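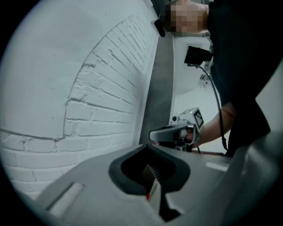

Kadel Street Laundry Keeps Its Brick, Most of It

Posted 9/19/19 in Neighborhood

The former Pekach bakery on Kadel Street has a wall again, or at least a part of one. Rellby, the self-service laundry that took over the ground floor, has decided to leave its brickwork on show under a coat of white paint, with smooth plaster carrying on above a curved, ragged edge.

The original plan was plaster from floor to ceiling. Then a patch came loose behind the old bread racks, and the owners liked what was under it. They kept chipping for 2 weekends and stopped at an arch, which customers have since credited to an Italian designer, a burst pipe and a disagreement over the budget. Rellby will confirm only the budget.

Kimaro, the contractor, billed 104 hours for the whole room, including the paint, the dark grey trim and a long discussion of whether white was a color. The firm recommended sealing the chipped edge and has done so, which should put an end to plaster crumbs in the clean towels. One regular has asked for a discount covering the crumbs already received.

Not everyone is won over. A note in the suggestion box asked when the wall would be finished. The reply pinned beside it — "It is" — has drawn several further notes.

The building turns 103 in December, and Rellby plans to mark the date with free drying until noon. Anyone with photos of the bakery's interior is invited to leave copies at the counter. The owners would like to know if there was ever a real arch.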